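# Why do we use coasters?

Quick one for the kids' page – bottles, cups and the little round thing that goes underneath.

Ever lifted a cold drink and found a ring of water on the table? Where did it come from? The bottle isn't leaking. Promise.

## Water from the air

Air has water in it. You can't see it becuase it's a gas, called water vapour. When that air touches something cold, like a bottle straight from the fridge, the gas cools down and turns back into tiny drops. Big word for it: **condensation**. Same thing happens on the bathroom mirror after a hot shower.

The drops join up. Get heavy. Slide down the side. Then you've got a puddle in the shape of the bottle's bottom, and that's your ring.

## What a coaster does

Catches the drips. Simple as that. Cork and felt ones soak water up, shiny ones just hold it. A hot mug is different – mostly no drips down the outside, but heat can leave a pale mark on some kinds of wood. A coaster puts a layer in between.

Handy on soft seats too, though a seat is a wobbly spot for a drink. Fabric soaks up spills fast and dries slow. Books and magazines are worse! Wet pages swell up and go wrinkly and never quite lie flat again. Move them over first.

## Try it at home

You need 2 plastic bottles of water, both with lids on tight.

- Put one in the fridge overnight. Leave the other on the bench.
- Next day, dry both with a tea towel.
- Stand each one on a peice of coloured paper.
- Wait a bit. Go and have a snack.
- Lift them up. Which paper has a ring?

Try again on a muggy day and then on a dry one. More water in the air, bigger ring. If your ring is tiny the air in your house is probably pretty dry, so have another go in November when it warms up.

Lids on the whole time please. Then wipe the table and drink the water.
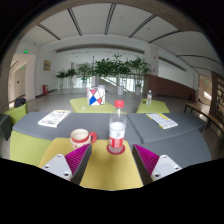

Bottles and a cup, in the lounge
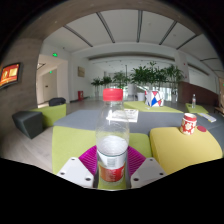

*Tahsin Pramanik*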